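I went to the Trandar open day in November mostly for the shoe rack demo, and I'd go again. Two black arms, one little rack, and you can stand close.
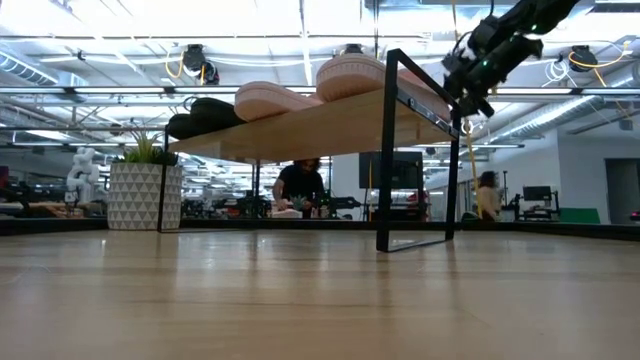 Pink shoes and black ones on the rack, with a plant at the end.

Kofi Odoi ran our session and took every question, even my silly ones – bless him! The gripper is what sold me.
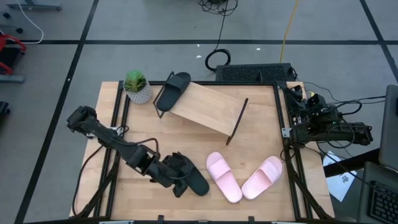 Parking at Cilusdale was a pain, and the coffee was weak. Still, 10 bucks well spent.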